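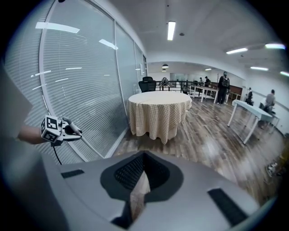

I cancelled my Plorkwood travel card in August, after working out what it had cost me. The fee was 59 a year. The sign-up bonus, 4,000 points, looked generous until I tried to spend it.

Plorkwood will only let you book hotels through its own site, and the rooms there were dearer than the same rooms booked direct. By the time I had paid the difference, the bonus was worth less than the fee. I also had to put 2,000 on the card to get it, and I bought things I could have left until later.

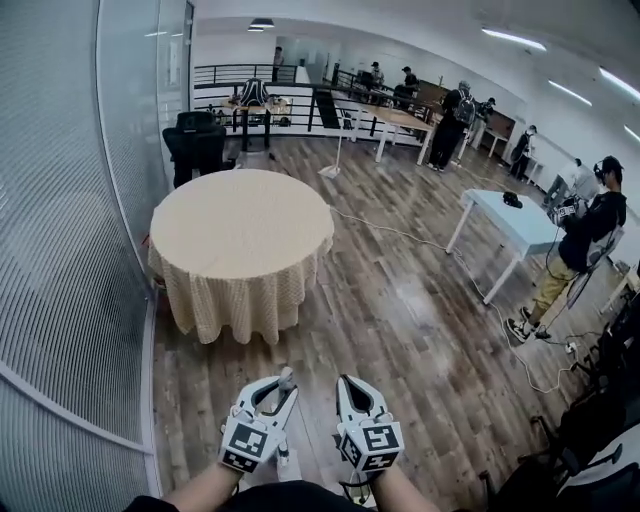 Two white hand-held grippers, held side by side over a wooden floor.

My friend Hye-jin Jin has the same card and thinks I am being unfair. She travels for work, her firm pays the fee, and she uses the lounges. For her it makes sense. I fly once a year, usually from Drernen, where there is no lounge.

My Fladum card has no fee and pays a small amount of cash back each month. Last year that came to less than people boast about on the forums, but I could spend it on groceries. I would like card firms to print the cash value of a point next to the fee, in the same size type.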